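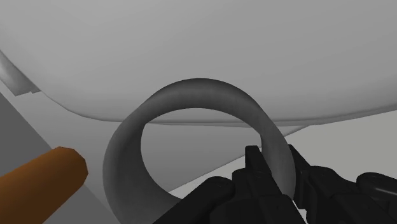

Zahira Rondonuwu wrote back within minutes of my last thread: why bother teleoperating a robot in a simulator at all, if the whole point is that a person shows it the task? Couldn't you just grab the real arm and move it?

Okay Zahira, fair question, and my answer got way too long for a reply. So you all get a thread. Grab a snack.

Short version: you can grab the real arm, and I do, a couple of afternoons a week. It's great. It's also slow to reset, and there's one arm and four of us who want it.

In sim I hit a key and everything goes back to the start. Ring, rod, gripper, all of it. On the bench I walk over, pick stuff up, put it back, walk back, sit down, realize I left the controller on the bench, walk over again...

The task right now is ring on rod. Pinch the ring by its wall, one finger inside and one outside, carry it over, slide it on. A toddler can do it. I've been at it since February!

Yesterday's session was 45 demos in sim. Same thing on the real arm would be my entire Monday plus a sore back.

People ask what "demo" means here, so: I hold a controller, the gripper copies my hand, and everything gets recorded - where the arm was, how open the fingers were, what the camera saw. One go from start to finish is one demo. The robot learns from a big pile of those.

The pile for this task is 312 so far. I threw out 28 more that were bad, and I want to talk about those, because throwing out demos is where I've learned the most.

Some were obvious. Dropped the ring, chased it around, gave up. Fine, delete. (I kept a few where I dropped it and calmly picked it back up. You want the robot to see a recovery or two.)

The sneaky bad ones all LOOKED fine. Ring ended up on the rod, happy ending. But I'd sat there for ages in the middle, just hovering, while I scratched my nose or read a message.

Guess what the robot learned from my hovering. It hovered! It would get the ring right up near the rod and then just hang there, thinking about its life. That was me. I taught it that.

Slamet Purba spotted it before I did. He scrubbed through my recordings and asked if my coffee was any good.

So now I have a rule. If I have to stop and think, I reset. I plan the move before I start recording, then I do it in one go at a steady speed. Not fast. Steady.

Other thing I got wrong early: I always grabbed the ring in the same place. Right side wall, same angle, every single time, because that's what's comfortable for my wrist.

Then we started the ring turned a little and the robot went for the spot where the wall used to be. Closed on air. Very confident about it, too.

Now I mix it up. Different sides, different tilts, sometimes a grab that feels clumsy. My wrist hates it but the results got a lot better.

Somebody in the replies (hi!) is asking about hand-guiding, where you physically push the real arm through the motion. Yes, we do that too. We have a 2-person version for the awkward moves, one of us steering the arm and the other working the gripper.

What I love about hand-guiding is that you feel things. When the ring catches on the end of the rod you feel it in your fingers right away. With the controller in sim I get a little buzz if I'm lucky, and the rest is me squinting at the screen.

Squinting is a real issue, by the way. From some views the gripper covers exactly the part you need. You can't see how deep the inside finger goes, or how far off the rod is, and you end up steering on vibes.

My fix is boring. I keep two views open, one near the gripper and one from well off to the side. Near one for the pinch, far one for lining up with the rod. I glance back and forth like I'm backing out of a parking spot.

The second half of the task is the hard part, if you're wondering. Pinching a thick ring is pretty forgiving. Lining up a hole with a rod when you're holding the ring by one wall is not, because it wants to twist in the fingers when the edge touches.

Best trick I've got: come in from straight ahead of the tip, pause the push (not the whole motion, just the push), wiggle a hair, then slide. Slamet does his without the wiggle and his demos are prettier than mine. The robot trained on mine does better when the rod is a bit off, though, so I'm keeping the wiggle.

Zahira came back with a follow-up while I was typing this: does any of the sim stuff carry over to the real arm?

Partly! The general shape of the motion carries over really well. Reach, pinch, lift, swing over. Where it falls apart is contact. Simulated rubbing is never quite the real thing, so the last little slide needs real demos on top.

What we're doing is a big pile from sim and a small pile from the bench, trained together. I don't have a clean number on how small the small pile can get. Ask me again once I've had more time on the arm.

Oh, and if you're starting out: label your sessions the same day. I had a folder called "rings new" and another called "rings new good" and I could not tell you which one had the hovering in it. I watched them all again. All of them.

Next up is the same task with the rod pointing a different way each time, which I tried once last night and was terrible at. Will post how it goes - and yes Zahira, I'll do some of it on the real arm so you can stop asking.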